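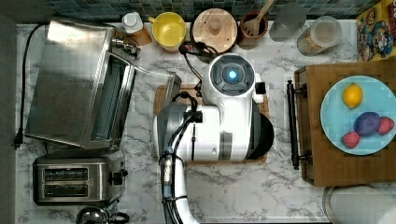

How many examples does it take to teach a robot arm to move a frying pan?

More than anyone selling one wants to say out loud. I asked three different ways and got three different kinds of shrug. The number depends on how much the pan moves between tries, how much the rest of the counter moves, and how picky you are about the word "teach."

I've been rude about kitchen robots on this blog before, and Boonmee Phromma wrote in to say I should come see how the work gets done before I wrote another one. Fair enough. Boonmee collects demonstrations for Tasier, which has a kitchen set up at the Klinhom building over in Pollville. The learning system they feed is called Vostisden. I spent an afternoon there and I'm posting my notes while I can still read them.

The work is dull, and I mean that as praise. A person drives the arm through a task. Everything gets recorded, the motion and the camera views together. Then the counter gets put back, something is shifted, and it's done again. Boonmee had 20 keepers by the time we quit. He'd thrown out 8 others, and I thought the throwing out was the most interesting part of the day.

One went because he stopped halfway to answer me. (Sorry.) The others had hesitations I couldn't spot until he played them back. His view is that if you keep a wobble, you've asked for a wobble. Mine is that real people wobble in kitchens all the time, and a system raised on clean takes is going to be surprised by Tuesday. We went back and forth on that for a while and I don't think either of us moved.
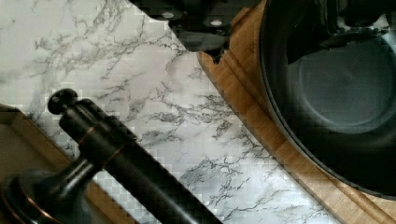

Why record a view from the wrist when there's already one from overhead?

Because the overhead view loses the last inch. The arm gets between the camera and whatever it's reaching for, and that's right when the details matter. A wrist view stays close to the fingers. It has the opposite problem, since it has very little idea where it is in the room, so the recordings keep both.

I'll give them that one. I came in assuming extra cameras were mostly there to impress visitors, and I left thinking I'd want even more of them.

My trouble is with what counts as variety. Boonmee told me they change the layout between batches, and they do. A cutting board slides over, a pot lid turns up in another corner. But it's the same marble pattern, the same blue tile, the same toaster oven. I cook on a yellow laminate counter with a burn mark in it. My pans don't match and one of them has a loose handle. What in that data set knows anything about my loose handle?

He said other kitchens are planned for November. I wrote that down, and I'll be asking again in November.

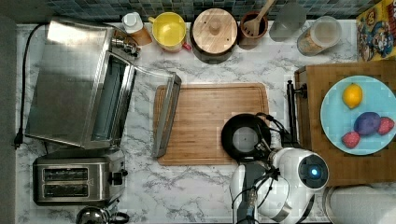

The arm with the small black pan, held by the handle.

I also tried driving it myself. I made 2 attempts and both were deleted, correctly. Your hand goes one way, your eyes want to check the other way, and you find yourself holding your breath over a frying pan with nothing in it. Boonmee makes it look like nothing at all. Which raises a question I didn't get a good answer to: if one person records most of the examples, how much of what comes out is "how to move a pan" and how much is "how Boonmee moves a pan"? He approaches the handle the same way nearly every time. I asked if he knew he did that. He did not.

They have 2 other people in the rotation, he says, and the notes attached to each take say who was driving. Good. I'd like to see somebody use those notes to check.
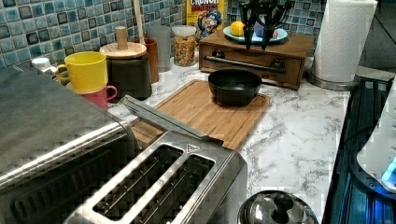 What would change my mind

Hold some things back. Pick a pan the system has never seen, put it on a counter it has never seen, and have somebody outside Tasier set the scene. Then publish every try, including the bad ones. I don't care about the highlight reel. I've seen plenty of those, and they all have nice lighting.

I'd also want the rejected takes counted somewhere in public. If a quarter or more of the recordings get tossed, that's part of the price of the thing, and it's somebody's afternoon.

Boonmee read a draft of this and had one complaint, that I made the job sound lonely. He says he listens to the radio.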